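Saturday, December 28, 2019
Dye bench, Sarnlow workshop

Heating off until the new year, so gloves on for everything except the pH strips, which refuse to be handled by anyone in gloves. Bench log is up to date as far as batch 41. Anything after that is in pencil on the back of the Valente invoice and will be copied in when I can read it.

Blues are still the job. Kalolley want a mid blue that doesn't wander towards purple after three washes, and so far everything I've made them has packed its bags by the second. 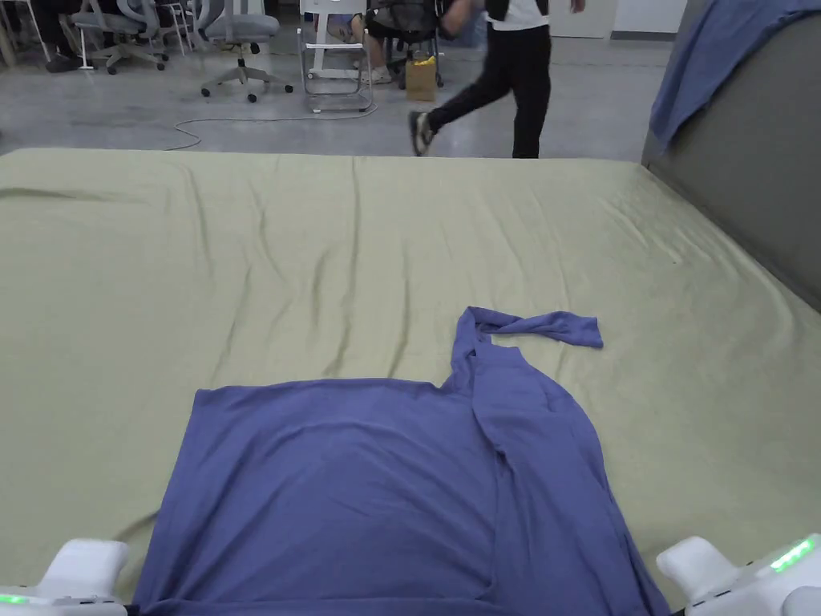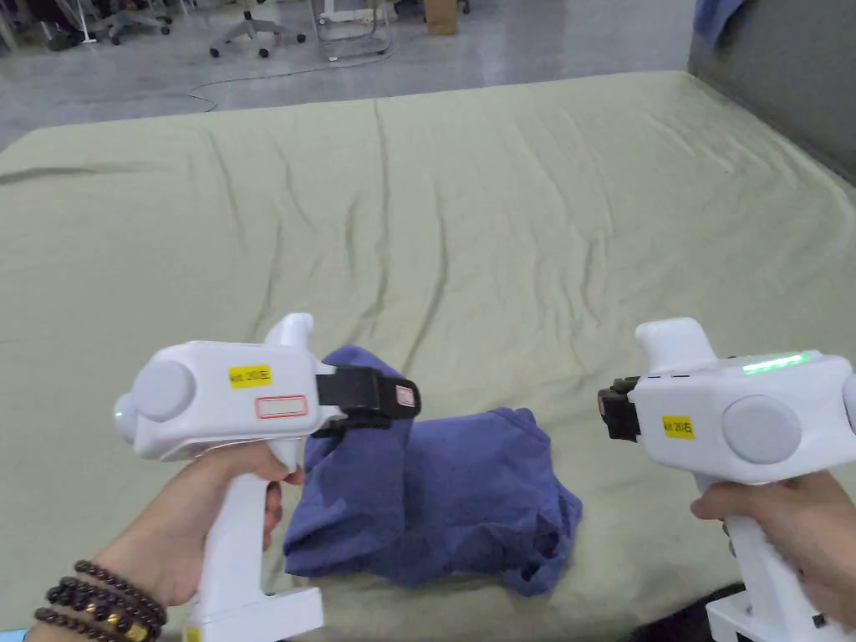 Batch 41, second go

Same recipe as the first go, except that I weighed the soda ash this time. Last time I used the scoop, and the scoop holds whatever it feels like depending on how damp the tub is. Cotton jersey from the Valente roll, scoured the night before, 589 g dry weight. Liquor ratio 20 to 1. Salt in two lots, ten minutes apart. Soda ash dissolved in a jug first, then in slowly down the side of the pot.

Came up too green in the pot, which I have learned not to panic about. Rinsed, soaped, rinsed again, and the green went down the drain with most of my confidence. What was left is a decent blue. Slightly flat. If I had to name it for a paint chart I would call it Council Door.

Levelness good in the middle of the piece, poor at both ends. The ends were where I tied the loops for lifting, so that one is on me. Next time: no loops, use the tongs, accept the burn.

Wash tests

Strips cut from the middle only, stitched to the multifibre and put through at 40. First wash, fine. Second wash, fine. Third wash, a faint blush on the nylon stripe and nothing on the wool. That's the best result since October, when I got a perfect set and then found I had tested the undyed control.

Rub test: dry is good. Wet is what you'd expect from someone who cut the soaping short to catch the bus. Repeat with a proper hot soap, two rounds, and no looking at the clock.

Light test still running on the south sill. It is December, so the south sill is largely a theoretical position. I'll leave the card half covered until February and see if there's a line. Please nobody tidy it. The last one was tidied.

Batch 17, revisited

Dug out the old swatch because I remembered it being the exact shade Kalolley are after. It is not. It is a perfectly ordinary grey blue that I have been describing to people for months as "luminous". Stapled it into the book opposite 41 so that I have to look at them together.

It does have one thing going for it, and that is the hand. Softer than 41 by some distance. Different softener, or else the jersey was off the end of the previous roll. The book says "usual softener", written by me, at a time when there were evidently two usual softeners. Smelled both bottles. No further forward.

The Wuker pot

Stirrer is sticking again at low speed. It turns, thinks about it, turns. At high speed it is fine but throws dye up under the lid, and the lid then drips on whatever comes next, so every pale batch gets a little memory of the dark one before it. Took the collar off and cleaned out what I'd guess was two years of salt. Better. Still a hesitation at the bottom of each turn. I suspect the shaft is bent and I suspect I know when, and I am not writing it down.

Thermostat reads 60 when the glass thermometer says 57. I have put a bit of tape next to the dial with an arrow on it. There is already a bit of tape there, with an arrow pointing the other way. Left both.

Water

Did the hardness while I was waiting for the pot. Higher than last month. Explains a few things about the rinse, possibly including the flatness, although I'd rather blame the water than the recipe and should be suspicious of that. Run 41 a third time with the sequestering agent in from the start and change nothing else. Nothing. Not the softener, however tempting.

Stock

Blue R powder: 99 g left in the tub, which is one more full batch and a sulk.
Salt: plenty.
Soda ash: plenty, now in a tub with a lid that fits.
Multifibre strip: the end of the roll, order before anyone is back and wants some.
pH strips: lots, but the top of the range has all gone the same colour. Bin them.
Staples: none. Used the last on 17, see above.

To do

41 third go, with sequestering agent, no loops.
Wet rub again after a proper soap.
Ask Kalolley what they mean by "mid". The reference they sent is a piece of card, and it has been in someone's pocket.
Ask Valente if the new roll has been finished with anything. It took ages to wet out.
Decide which softener is usual. Label the bottle. Label the other bottle.
Replace the sink strainer, the current one being mostly lint and goodwill.

Pot drained, sink rinsed, both lids left off to dry. Strips are on the line over the sink in wash order, left to right, if you're facing the window.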